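The candle stubs, the psalms and me

Jun 2, 2026

I have been going to Compline at Fotercombe since November and I still can't stop talking about it, so the blog gets it now instead of my poor family.

Compline is the last of the daily prayers, the one you say before bed. In the monasteries it closed the day, and after it came the Great Silence, when you weren't supposed to speak until morning. I knew all that from books. What I didn't know was how short it is! You can be in and out in less time than it takes to boil potatoes, and most of that is psalms.

We use the old set, which is 4, 91 and 134. Some places change them night by night, but Fotercombe has the same ones every time, and I have come round to this completely. At first I thought I would get bored. By Christmas I had Psalm 4 by heart without trying, and now bits of it turn up while I'm doing other things. "Commune with your own heart, and in your chamber, and be still." I got that one in the queue at the post office. It does help that the Coverdale version was made to be said aloud — you can feel where to breathe.

I should say something about the pause. Each verse has two halves, with a colon or a star in the middle, and you stop there. Really stop, long enough that a visitor always comes in early and goes pink (I did it on my first two visits). Then one side of the choir takes a verse and the other side takes the next. When it goes well it is like one very large, slow animal breathing. When it goes badly, somebody coughs in the gap and we all carry on.

People ask me whether it's dull to say someone else's words. I find it a huge relief. I'm a wordy person and my own prayers used to turn into a list of things I was worried about, in order of worry. With the office, the words are already there, and up to 300 years of people have said them in that very building, and on a tired evening I can just lean on them.

I have also been trying to keep something going at home on the nights there's no service. This has been patchy. My best run was nine evenings and then I had a cold. What has worked is tying it to jobs I do anyway, so the Nunc Dimittis goes with locking the back door, and Psalm 134 (it is tiny, you can say it in a breath or two) goes with putting the bathroom to rights.

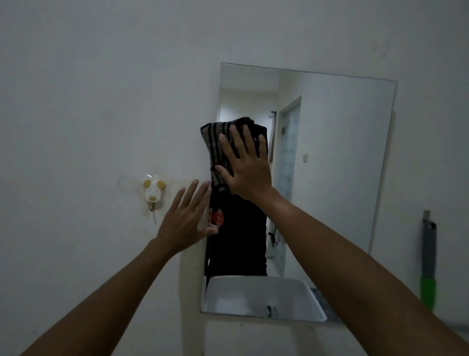 Striped towel, big mirror, Psalm 134.

Brother Lawrence is the obvious person to mention, with his pots and pans, and I read him again over the winter. He's much funnier than I remembered, and a good deal more honest about being clumsy. He was a lay brother in a Carmelite house in Paris in the seventeenth century, he worked in the kitchen, and he didn't much like kitchen work. I find that very cheering. I had always pictured him humming away at the stove.

There's a snag, though, and I haven't solved it. If I say a psalm while my hands are busy, half the time I reach the end and couldn't tell you a word of it.
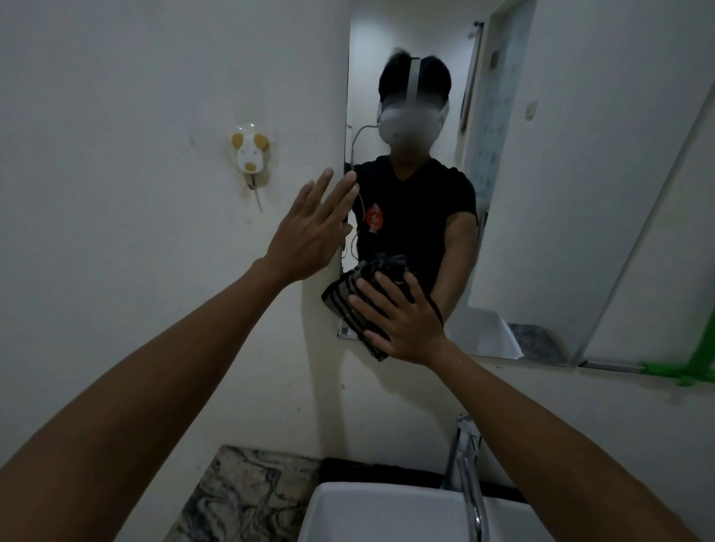
I asked about this after a service and was told not to fret, that the saying is the prayer, and attention comes and goes like weather. I like that, but I'm not sure I believe it all the way down. The Desert Fathers were fairly stern about wandering thoughts. On the other hand, they also wove baskets while they recited, hour after hour, so they must have drifted off now and then. My plan for the summer is to slow right down and keep the pause in the middle of the verse even when I'm alone. I tried it last night and felt a bit silly, standing there in silence halfway through a sentence, but I did notice the words more.

A few practical bits, as I get emails. You don't need to book at Fotercombe and you don't need to be confirmed, or anything else. The booklets are on the shelf as you go in, and the page numbers are given out for the hymn. The hymn is nearly always "Before the ending of the day", to the plainsong tune, and if you can't read the square notes just follow the person next to you a fraction late. It's cold in there well into spring. There's no collection, no sermon and no coffee, and people leave without chatting, so please don't think they're being unfriendly! They'll talk your ear off on a feast day.

Next I want to learn the antiphons properly. There are four to Our Lady, one for each part of the year, and we're on the Salve Regina now until Advent. I've got the first line and the three "O"s at the end, and I mumble through the middle.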